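Storing a chess set with no box

kininholm_k
Jun 15, 2021
Got a used set, board and pieces, no box. Black and white squares, kinda glossy. What do you all keep pieces in?? Ziploc is ripping already.

mevis151
Tin. Any cookie or tea tin. Had mine 2 years, zero chips.

paloma_ambrose
Second the tin, mine's yellow with a little bear face on it. Keep it right at the edge of the board so cleanup is quick. Black pieces end up at that end, one's usually leaning on it lol
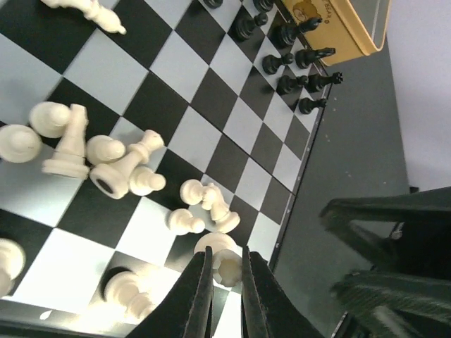 Reply #4
haddad_h
Disagree on tins. Metal on painted pieces = scuffs, and the rattling drives me nuts. Drawstring bag, done.

mevis151
Line it w/ felt. Takes 2 minutes.

haddad_h
Or just use a bag and skip the felt??

paloma_ambrose
Bags are where my rooks got their notches banged up. Never again. Old sock for white, old sock for black, both socks in the tin.

norkora
Is that rook in your pic from the same set as the pawn behind it? Missing one in cream, been looking since September

paloma_ambrose
Yep same set, sorry not spliting it up

kininholm_k
Ok going tin + socks. Haddad I'll try the bag for travle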